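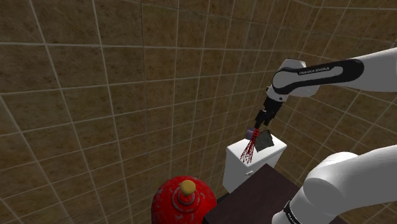

3. Silent leaks and why they go unreported

A toilet leak inside the tank is different from most other household leaks in that the water never reaches the floor. It passes the flapper, runs down the bowl and leaves through the drain. The resident sees no puddle and often hears no sound. Leaks to the outside of the fixture, at the supply line or the tank bolts, are easier to find in principle, but the finish of the room affects how soon they are noticed. A plain painted wall shows a damp patch early. A wall of large square tiles in mottled tan, ochre and darker brown, with thin pale grout lines between them, gives the eye much less to go on, and a faint mineral stain can pass for part of the pattern. In our interviews residents of painted bathrooms described seeing a mark on the wall first. Residents of tiled bathrooms more often said they had first noticed a smell, or a higher bill.

3.1 Setting

The study covered 512 apartments in Flillbridge, all managed by Padico and all built with tank toilets. Water was billed to the building and the cost was passed on to residents by floor area. Under this arrangement a household with a leaking flapper pays almost the same as its neighbors, and the neighbors pay a little more than they should. Earlier work on shared billing has treated this mainly as a question of price. We were more interested in what residents knew, and when they knew it.

The apartments fell into two groups. The older group was the Flanagan buildings, where most bathrooms still had their first set of fixtures. The newer group had been refitted in stages, and the parts inside the tanks came from several suppliers. Maintenance records were kept on paper for the Flanagan buildings and on a shared spreadsheet for the rest. We entered the paper records by hand. Where an entry gave only "toilet" as the complaint, with no mention of the fault or the repair, we left it out of the analysis of causes but kept it in the analysis of timing.

3.2 Procedure

Each apartment was visited once in October. The field worker put a Plurkent dye tablet in the tank, asked the resident not to flush, and came back after 10 minutes to look for color in the bowl. The result was written down as leak, no leak or unclear. Unclear results were tested again on the same visit with a fresh tablet. Enda Phelan trained the field workers and checked the record sheets at the end of each day.

Before the result was known, the resident was asked whether anything was wrong with the toilet at present, whether it had been repaired since they moved in, and whether they would know how to report a fault. The order of the questions was fixed. We did not ask residents to guess how much water a leak might use, because in the pilot this question led to long discussions of the bill and made the visits hard to schedule.

Access to the tank mattered more than we had planned for. In many of the smaller bathrooms the toilet stood in a corner, with a side wall close by and the tank against the back wall (Figure 3). The lid could usually be lifted straight up without trouble, but residents tended to keep things on top of it, and moving them took up part of the visit. We added a line for this on the record sheet after the first day.

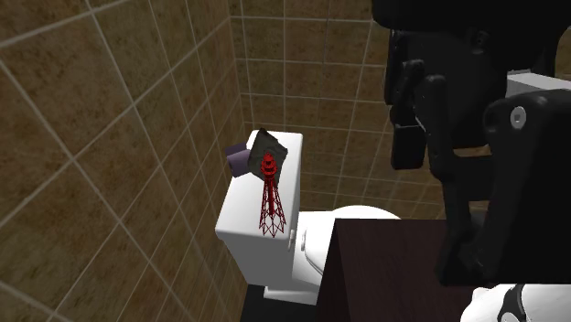
Figure 3. Corner placement of a toilet in a small tiled bathroom, with the tank against the back wall and the flush handle on its right side.

3.3 Results

Dye appeared in the bowl in 100 of the 512 apartments. In only nine of these had the resident told us beforehand that something was wrong. The others had answered that the toilet was working normally, and by the usual standard it was: it flushed and it refilled. Several residents said on being shown the color that they had heard the tank refill at night and had taken it to be the apartment above.

Leaks were found in both groups of buildings. They were more common in the Flanagan buildings, as expected from the age of the parts. Within the newer group they were spread unevenly, and the stage of the refit explained more of the difference than the age of the fixture did. We take this to reflect the different flappers used, although the records do not name the supplier often enough to test it.

Most residents knew how to report a fault. Knowing how to report was not related to having a leak, and it was not related to having reported one in the past. The strongest link we found was with earlier repairs. Residents whose toilet had been repaired during their stay were more likely to have noticed a present leak, and some of them had learned to jiggle the handle or press the flapper down by hand. They did not always think of this as a fault worth reporting. One resident described it as "just how you flush it in this apartment."

3.4 Limits of the data

The dye test finds leaks past the flapper and does not find an overfull tank running into the overflow tube unless the tablet has dissolved well. A slow leak may also fail to show within the waiting time. Our count should therefore be read as a low one. The visits were made during working hours, and residents who were at home may differ from those who let the building staff open the door. In the second case the questions were put by phone in the evening, after the test had been done, but before the resident had been told the result.

Water use by apartment was not available. The building meters were read, but their readings mix all uses, and we make no estimate of volume from them in this section.

Last updated: February 28, 2018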